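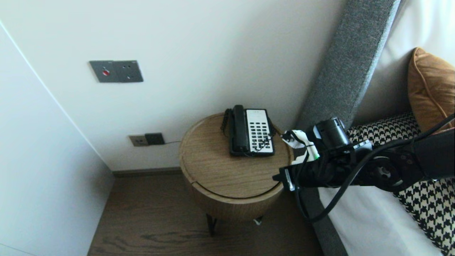
Can a Robot Do Your Chores Yet?

I get asked this a lot, mostly by kids who would really like to stop cleaning their rooms. My answer is: kind of, but don't throw out your dust cloth!

Think about dusting a bedside table. You lift the phone, wipe under it, put it back. Easy, right? Now try it with one eye shut and oven mitts on. That's closer to how it feels for a robot (if a robot could feel anything). It has to work out how far away the phone is, how hard to squeeze, and what to do about that curly cord – cords are the worst, they never hang the same way twice.

My friend Valentin Tanner builds robot arms in Galtarville, and he let me watch one practice putting a phone handset back on its base. It had 21 tries and got 20 of them. Pretty good! Then he turned the phone a tiny bit sideways, and the arm missed.

Robots in factories do great because every part shows up in the same spot. Your bedroom is different every single morning. So robots need lots and lots of practice in real, messy rooms, and that takes time.

Ask me again next January. For now, the dust cloth is yours.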